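September, gone nine in the evening

Spent most of today on the white board with the blue bits, and my eyes are still full of blue. It's a sort of grown-up shape sorter — cut-outs, little pegs, and a round piece with a peg on top that I've grown stupidly fond of. I've started calling the whole thing Pistum, and I can't remember why.

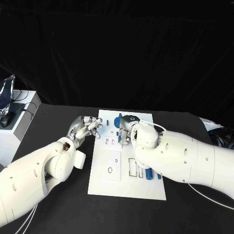
Leave the pegs till last, was the advice that came back, do the big pieces while you've still got patience. Fair enough! I always go for the fiddly ones first and then sulk.

Had a cheese roll, felt better, wondered if I should move the curtain a bit. Left it. Black does make the white show up nicely.
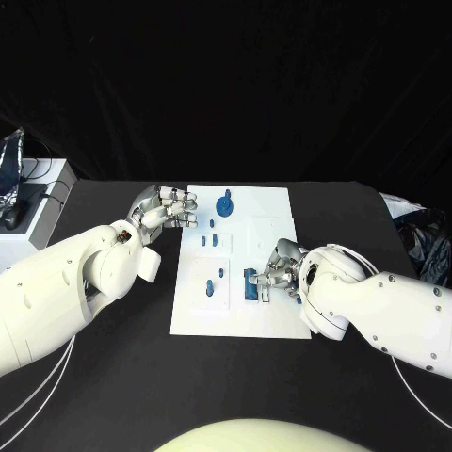 The board, with my favourite round piece near the far edge.

I do like the raised white plates, they make it look like a tiny town square. The small pegs are another matter — I'd lose one in a carpet in 2 seconds flat.

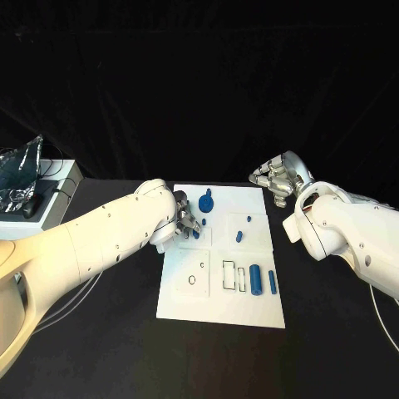

So tomorrow I want a saucer for the spare ones, and an earlier start. Bed now, I think, once I've washed up.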